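I only went to the hearing because my landlady's radiator had packed up and the court building at Drultham was said to be warm. It wasn't, particularly, but they had benches and a machine that did soup.

The case was Metetti and others against the Colonel. He'd been out of office for years by then and nobody used his name, not even the clerk if she could help it. He was being sued for the harbour. If you're too young to remember the harbour, ask someone my age and then give them a minute.

I was working nights at the Tornell bakery in those days, so I could sit in court from ten until they broke for lunch and then go home and sleep. I told myself it was for the heating. By the second week I had a regular spot, third bench, left side, next to a woman with a very large handbag who offered me mints and never once told me what she was doing there.

There were 706 claimants. The lawyer for our side (I'd started saying "our side", I noticed that one morning and it gave me a turn) was Séverine Lemaire, who was small and had a dreadful cold all through the winter. She'd blow her nose, apologise to the bench, and then ask a retired general something that made him go the colour of putty. I've never seen anyone so polite be so frightening.

It was money they were asking for, you understand. It couldn't send him to prison, it wasn't that sort of court. People in the queue for soup argued about it every day. One old boy from Chala said it was an insult, putting a price on his brother, and he'd have no part of it. He'd come four hours on the bus to say so. He came every day after that as well, and had the same soup as the rest of us, minestrone, because the tomato button was broken.

The Colonel himself turned up once. I'd expected, I don't know, boots. He had a cardigan on under his jacket and he couldn't get his earpiece to stay in. It was for the interpreter, so he could follow the Chala witnesses, whose language he'd spent eleven years pretending wasn't one. An usher had to help him with it. I remember being furious that he had such ordinary ears.

That was the morning Mrs Metetti gave evidence. She'd been told to keep it short. She told them what her son had eaten for breakfast, and which shoes he'd gone out in, and that he'd gone back for his cap. The Colonel's barrister stood up and said that with the greatest respect, none of this was relevant to liability, and she said, "He went back for his cap," as though the man simply hadn't heard her. So he sat down again. I think he was quite a decent man, that barrister. He had a look of wanting to be somewhere else entirely.

I didn't sleep that afternoon. I burned a whole tray of seeded rolls that night, and the foreman docked me for it, and I told him where I'd been and he un-docked me. We never discussed it.

The order they were after ran to 1522 pages with the schedules. I know because Séverine Lemaire's junior dropped it on the stairs and half of us were down on our hands and knees picking it up and calling out the page numbers to each other like bingo. I had 916 in my hand for ages because I couldn't find 917. Page 916 was a list of fishing boats. Just the names of boats and who'd had them and what they'd been worth. One was called Auntie. I've forgotten most of what was said in that courtroom, whole weeks of it, but I could draw you that page.

Judgment was put off twice. In December they said it would be the spring. In the spring the judge was ill. The woman with the handbag stopped coming and I had the mints to buy myself, and I found I didn't like them much.

I did go on the day. I'd swapped a shift for it. More than 70 of us couldn't get in and stood out on the steps, and somebody had a radio but it only got the football. So we learned it from the doors opening, and from Séverine Lemaire coming out with her scarf up to her nose, and from the way she looked round for Mrs Metetti before she looked at anybody else.
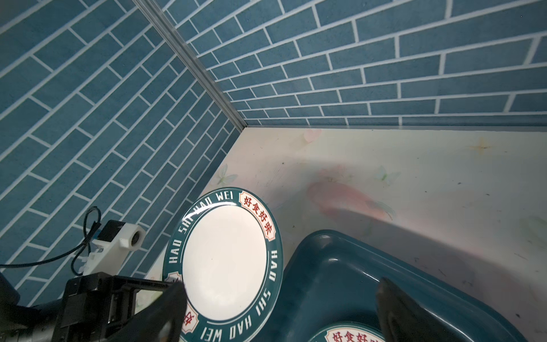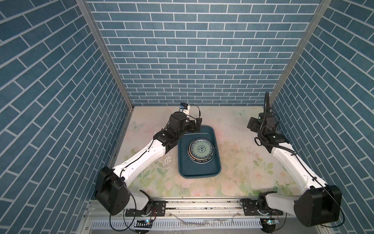
The old boy from Chala was standing next to me, and he said that they'd found for every last one of them, and he supposed he'd better go in and ask whether it was too late to put his brother's name down. I held his bag while he went. It was a good while before he came out, and the four o'clock bus had gone, so I walked him round to the bakery and we sat in the back among the flour sacks until the next one.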